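Tablecloth (household linen)

A tablecloth is a piece of cloth spread over a table, either to protect it or to dress it up. I've been adding to this article for years, mostly on Saturday mornings, so forgive me if it wanders a bit! The part that hangs past the tabletop is called the drop. For everyday meals I like a short one, six inches or so, and for a formal dinner you can go a lot longer.

Checks are the pattern most of us grew up with. Gingham is the woven kind, where colored threads cross white ones and you get a middle shade where they overlap. Printed checks only have color on one side (flip up a corner and look). 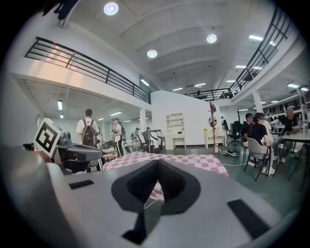 Salinas, February

Sneha Lodhi wrote to me about sizing, and her rule is better than my old one: measure the table, then add the drop twice, once for each end. Her table is 73 inches long and she wanted a 13-inch drop, so she bought a cloth that was 99 inches long. Mine came up short last winter because I only added it once – never again.

Cotton is the easy choice. It washes well and gets softer, but it does shrink, so I buy a little big. Linen wrinkles if you so much as look at it, and I love it anyway. Polyester blends dry fast and hardly need ironing. Vinyl just wipes down, though it keeps its fold lines forever.
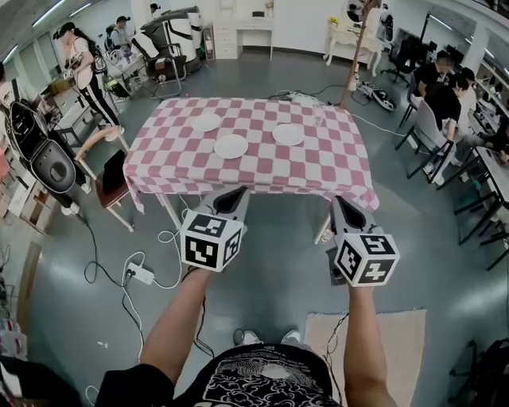 How do you get a grease spot out of a cotton tablecloth?
Rub in a drop of dish soap, leave it for fifteen minutes, then wash the cloth in the warmest water the label allows. Keep it out of the dryer until the spot is gone, or the heat will set it.

For storage, I roll mine on cardboard tubes, which Montserrat Becerra talked me into. Folded cloths get creases that yellow over time, especially old linen. If you have to fold, change where the folds fall every few months.

See also: Napkin, Place mat, Table runner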